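How to find out why your arm keeps stopping over the bin

If your arm halts part way down into the picking bin and throws a collision fault, somebody will tell you to raise the force limit. Please don't, at least until you've been through the checks below. We raised ours twice at Gramside on the advice of a forum post, and all we got was a harder knock and a bent finger. The stop was doing its job.

You'll need a tape measure, a marker pen, the fault log and a free morning. Allow 45 minutes for the first two steps.

1. Read the log before you clear it

Copy out the last 16 faults with the arm position for each one. Most people press reset and carry on, then try to remember later. Look for a pattern in the height. If the stops are scattered all over, suspect the load settings and go to step 4. If they bunch up at one height near a wall, the arm is probably hitting the bin.

2. Measure the bin where it sits

Put the cell in its safe state and lock it off before you reach in. Measure from the robot base to each corner of the bin, then compare with what the planner believes. Ours was 16 mm out at the far left. The drawing was perfectly correct, for a bin that had since been shoved along the table.

Clamps are sold as the cure for this. I'm not convinced. A clamp on a smooth wall can creep if the arm leans on it often enough, so mark the table at the corners and check the marks every Saturday, or whenever you do your weekly round.

3. Put the walls and clamps in the collision model

The Zorgate planner we use comes with a tidy open box as its default bin. It has no clamps, and its walls are straight. Add every sloping side, and add the clamp handles as well, with some room to spare. Then do the same for the cables on the wrist. A loop of cable sticks out further than the arm it's tied to, and the planner won't know about it unless you tell it.

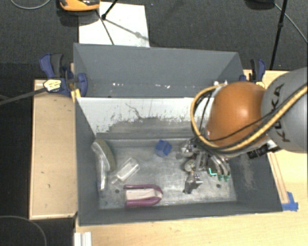
Scratches are worth more than the simulation at this stage. Go over the inside walls with a torch and note the height of each mark. Old ones will muddle you, so cover the worst with tape and look again after 200 picks. Fresh marks on the tape mean the model is still wrong – go back to step 2.

4. Check the tool weight

Weigh the gripper with its fittings on and type in the real figure. Ours had been left at the value for the old Tawhiri hand, and the arm was reading its own gripper as a push from outside.

5. Test slowly

Run the same picks at low speed with the limit back at its original setting. We had 69 clean picks before the next stop, and that one was a cable tie. I wouldn't call it fixed yet. The sister cell at Dusarden went a fortnight without a fault and then had three before lunch.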